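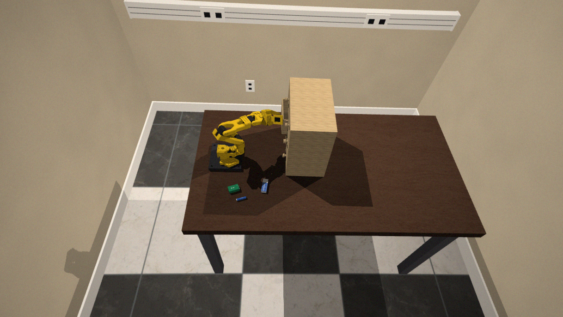
Mercombe opens applications for home furniture and fit-out grants

MERCOMBE, September – Households in the Mercombe district that lost furniture and fittings in last summer's floods can now apply for help to replace them, under a program launched today by the Trerklow Foundation and Mercombe District Council.

The Mercombe Home Fit-Out Program will provide grants and workshop-made furniture to 583 eligible households over the next two years. It covers tables, beds, wardrobes, cabinets, shelving and chests of drawers, along with the cost of delivery and assembly. Electrical appliances and floor coverings are not included, as these remain available through the council's existing recovery fund.

Florian Hollenstein, Chief Executive of the Trerklow Foundation, said the program had been designed in response to what residents told recovery workers over the winter.

"Most of the homes along the lower river have now been dried out, replastered and painted," Mr Hollenstein said. "Families have moved back in, and many of them are still keeping their clothes in boxes and eating their meals on the floor. Insurance has often paid for the walls and left people to find the rest themselves. We want to see those rooms properly furnished."

How the program will work

Eligible households may choose between two forms of support. The first is a grant, paid directly to the applicant, to buy new or second-hand furniture from any supplier. The second is a furniture package made to order at the Dramholm Joinery Workshop, the training centre operated by the foundation on the former railway land at Dramholm.

A household may combine the two, provided that the total value does not exceed the limit for its size. The limits are set out in the program guidelines, which also explain how shared houses and multi-generation homes will be assessed.

Grants of up to $1,000 will be paid within 15 working days of approval. Furniture packages will take longer, with the first deliveries planned for early in the new year. Applicants who choose a package will be visited at home by a member of the workshop staff, who will measure the rooms and discuss what is needed.

The program is open to owner-occupiers and to tenants. Tenants do not need their landlord's permission to apply, except where an item is to be fixed to a wall. Landlords may not apply on their own behalf for furnished rental properties.

Training places at Dramholm

The Dramholm workshop will take on additional trainees to meet the expected demand. The centre has offered courses in cabinetmaking and furniture finishing since it opened, and 147 people have completed its certificate to date. A further intake will begin in the coming term, with preference given to applicants living in the district.

Trainees will work under qualified tradespeople on every stage of each order, from cutting and jointing to the fitting of drawers and doors. All timber used in the packages will be solid hardwood or certified plantation pine. The workshop has agreed to guarantee each piece for five years and to carry out repairs free of charge during that period.

"The people who learn their trade at Dramholm are mostly from the same streets that went under," Mr Hollenstein said. "They know what a house in Mercombe looks like inside. They know that the back bedrooms are narrow and the floors are seldom level, and they will build for that."

Council support

Mercombe District Council will contribute the use of its depot on Zamfir Street for storage and dispatch, and will waive tip fees for residents disposing of water-damaged furniture while the program is running. Bulky items may also be collected from the kerb by arrangement.

The council's recovery centre will act as the main point of contact for applicants. Staff at the centre will help residents complete their forms, and interpreters can be booked in advance. Residents who are unable to travel may ask for a home visit.

According to the council's recovery survey, 761 homes in the district reported the loss of most or all of their furniture. Households that have since been fully compensated by an insurer are not eligible. Those that received a partial settlement may apply for the difference, and should bring a copy of their insurer's final letter.

Priority will be given to households with children under five, to people aged over 70, and to anyone receiving care at home. Applications from these groups will be assessed first in each monthly round. All other applications will be considered in the order in which they are received.

Donated furniture

The foundation has received many offers of used furniture from neighbouring districts and thanks those who have made them. Donations of sound tables, chairs, bed frames and storage furniture can be accepted at the Zamfir Street depot between 9 am and 3 pm on weekdays. Mattresses, upholstered sofas and cots cannot be accepted for reasons of hygiene and safety.

Donors are asked to empty all drawers and cupboards, remove any loose shelves and tape keys to the inside of the door. Pieces needing minor repair will be sent to Dramholm, where they will be restored by first-year trainees before being offered to residents.

How to apply

Application forms and the full program guidelines are available from the Mercombe recovery centre, from all branch libraries in the district and on the foundation's website. Applicants will need proof of address at the time of the flood, proof of current address if this is different, and a list of the items lost. Photographs are helpful but are not required.

The first round closes at 5 pm on the last working day of the month. Further rounds will be held monthly until all places have been filled. Unsuccessful applicants will receive a written explanation and may ask for a review within 28 days.

About the Trerklow Foundation

The Trerklow Foundation is an independent charitable body supporting housing, trade training and community recovery in regional areas. It operates the Dramholm Joinery Workshop and a small grants program for public halls and neighbourhood centres.

Media enquiries

Communications Office, Trerklow Foundation. Interviews with Mr Hollenstein and visits to the Dramholm workshop can be arranged on request.

ENDS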